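We use cookies to remember your login and measure traffic. By continuing to use this forum you accept our cookie policy. Accept / Manage settings

Teleop demos in sim: how many before you train?

lacson_bench
I'm recording demos for a simple pick task in a simulated kitchen. Target is the spatula on the counter. I drive the arm with a 3D mouse and have 58 demos so far. The trained policy reaches the handle and then stalls above it. Should I keep recording or is something wrong with the ones I have?

R. Macaraeg
Post a start pose. Also, are you pausing before you close the gripper? If you hover while you line up, the policy learns to hover.

lacson_bench
Start pose below. Spatula and arm base stay put, the small stuff on the back counter gets shuffled between episodes.

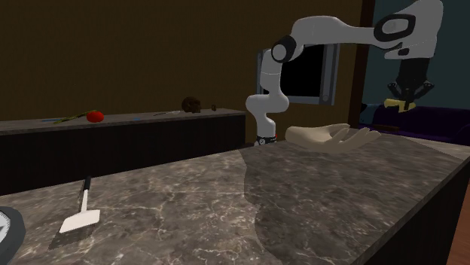
Replies, page 2

grillwood40
Your gripper starts way out over the right end of the counter and the spatula is at the left front, so every demo is mostly travel. Start closer, or crop the approach. I'd also move the spatula. With it fixed you're teaching one path.

R. Macaraeg
I disagree on cropping. If he wants to run from that pose he needs the travel in the data. Trim the idle frames and leave the rest alone. Agree about moving the spatula.

Tien-fu Tang
Check the mannequin hand too. It's right next to the base, and if your path swings low over it in some demos and high in others you get a mushy average. Pick one height and stick to it. The blade is angled toward the front, so I would always grasp the handle and never try for the blade.

grillwood40
A 3D mouse is half the problem. I switched to a leader arm in February and my pauses mostly went away.

Tien-fu Tang
Not everyone has a leader arm. I did 90 demos with a 3D mouse for the Grestwood task and they trained fine. Slow is OK, stopping isn't.

lacson_bench
Looked through the logs. I stop before the grasp in nearly all of them, the longest is 16 seconds. I'll trim those, then record 40 new ones with the spatula moved each time. Keeping the start pose for now.

R. Macaraeg
Train on the trimmed set first, before you add the new ones. Otherwise you won't know which change did it.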